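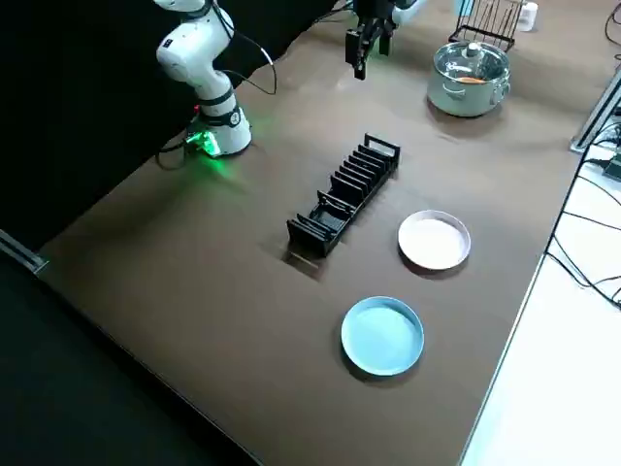

6 min read

3. Course setup and task

The project ran as a one-term elective, 12 students in 4 teams, all sharing the same two-arm cell. Teams booked it in blocks of 44 minutes, which was too short and everyone said so. Task: put two plates into a slotted dish rack, one after the other, without moving the rack off its mark. Same props for every team. Figure 1 gives the layout at the start of a trial: rack set diagonally, both plates flat on the table to its right. Pot and the wire rack stay at the back as clutter, not to be touched.

Figure 1. Start layout for the plate task. Rack empty, white plate and light blue plate both flat.

3.1 Why plates

Blocks were used the year before (Kovalchuk's section) and got solved in two weeks. Plates are harder. A flat plate gives a two-finger gripper very little to hold, only the rim, and then it has to be turned upright before the slot. Most of the code the students wrote was for that turn. Team Dulden tried a handover between the arms. Team Custa used one arm and parked the other one up high, slower but fewer drops. Both aproaches were allowed.

3.2 Data and logging

Across the term the teams logged 1,292 attempts. Logging was by hand at first, Panasiuk and Harasym later wrote a small script (Plomano) that saved joint positions, gripper state and a pass/fail mark typed in by the operator. Early entries have gaps. We kept them but they are left out of the per-team comparison.

A pass means the plate stands in a slot and stays there once the gripper lets go. Leaning on a divider counts. Half in does not. Disputes went to Tymoshchuk, who ran the lab hours.

3.3 Grading

Half the grade was the written report, the rest split between the live demo and code review. Success rate was not graded directly. Team Stasiv had the lowest rate and the best report, mostly thanks to a long section on failed rim grasps with every failure sorted by approach angle. That sorting is reused in Section 4, with there permission.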